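**Student robotics club takes on bin sorting for October challenge**

30/04/2023

The robotics club at Arboleda Technical College has picked bin sorting as its project for the Ornum Student Challenge, which will be held in October. Eighteen students are taking part, most of them in their first or second year.

Teams in the challenge must program a robot arm to pick mixed objects out of a metal bin. Points are given for each item lifted out and set down in the right place. Dropped items cost points, and an arm that hits the wall of the bin ends the run.

The club calls its entry Kela. Work started with a written plan and a lot of time in simulation, and the students moved over to the arm in the college lab this spring. Jabari Rotich, who leads the programming group, said the change was harder than they expected.

"In simulation everything has a clean edge," Rotich said. "Cloth doesn't, and foil looks different every time you move it."

The group has logged 178 practice picks on the arm so far and counted 162 of them as good. Most of the misses were with soft or shiny items. Elaheh Karimi, who handles the gripper, said her group is now testing a slower approach for fabric and a different grip angle for long objects. 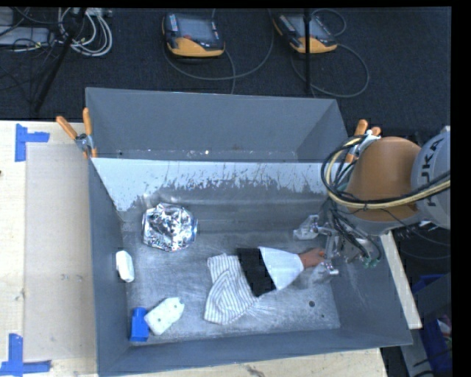

Faculty adviser Dezső Kovács said students must pass a safety test before they can run the arm, and two people have to be present for every session. New members start by watching and keeping the log.

The college gave the club $700 this year for parts and travel. Maëlys Guillot, the club president, said much of that will go toward the trip, and the students plan to hold a repair day in the Ginier Building to raise more.

Entry rules allow each team one set of spare fingertips and no changes to the code once a round has begun. The club will hold a practice round in the lab before the end of the term. Students who want to join can sign up at the lab desk.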